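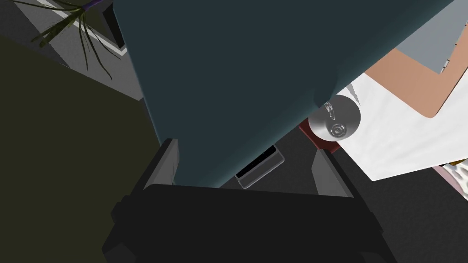

## Notes: choosing music for a mixed-ability wind group

(Evening slot, 15 minutes plus questions. Water on the lectern. Handouts at the BACK, don't forget to say so.)

- Hello, thanks for coming. I run a wind group in Vulutbridge — flutes, clarinets, a bassoon when we're lucky — and I buy far too much sheet music.
- Last September I went through the cupboard. 434 pieces. We had played 71 of them. (Pause here, people usually laugh or look guilty.)
- So tonight is about how I pick things now, and what I stopped buying.

### Look at the third part first

Everyone looks at the top line when they're flicking through a score. I used to as well. Now I go straight to the third clarinet, or whatever the lowest "easy" part is, and I play it on my own at home. If I'm bored by the second page, my thirds will be bored by the second rehearsal, and they're the ones who'll stop coming!

- Play the opening of the Dratora march, third part only. Eight bars of the same note.
- Then play the Swai suite, third part. Same range, same three sharps, but it has a tune in the middle.
- Ask the room which one they'd practise.

### Grades on the cover

Take them with a pinch of salt. A piece marked easy can have a horrible page turn, or a flute entry on a top A out of nowhere after forty bars' rest. I check these before I pay for anything:

- where the breaths go in the long phrases
- whether the clarinets cross the break at speed
- if the bassoon line is cued anywhere else (ours has a baby due, so this matters a lot just now)
- page turns, always page turns 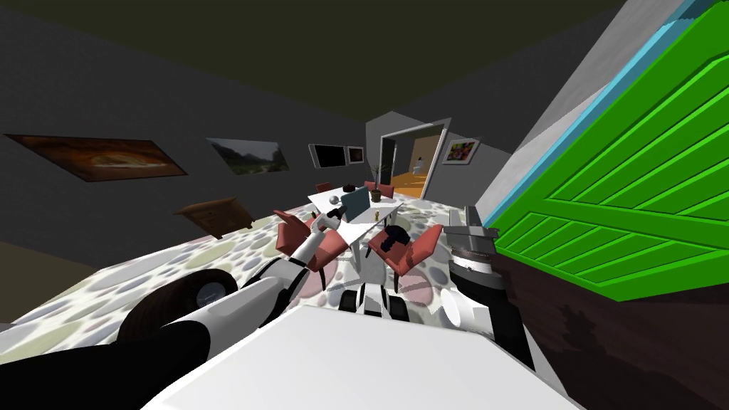 *Robot arms near a dining table.*

### Mixing the levels

I sit a stronger player next to a newer one and swap them round every few weeks. Some groups keep the parts fixed all year and it works for them. Mine got grumpy.

Zatus is the piece I mention most often here. Slow, three pages, and the second flutes get the last solo. We've done it at 3 concerts now and I'd happily do it again. If there's time, play the ending — start at letter F, the recording is a bit quiet so turn it up first.

### If I'm running late

Skip the bit on mixing the levels and go to the handout. It has my list of pieces on one side and the checks on the other.

### Questions

- Likely one: can you photocopy parts? Short answer, read the licence, and ring the publisher if it isn't clear.
- Likely two: what about transposing for a missing instrument? Say yes, give the alto sax and bassoon story, keep it short.
- Remind them to put the chairs back before the choir comes in.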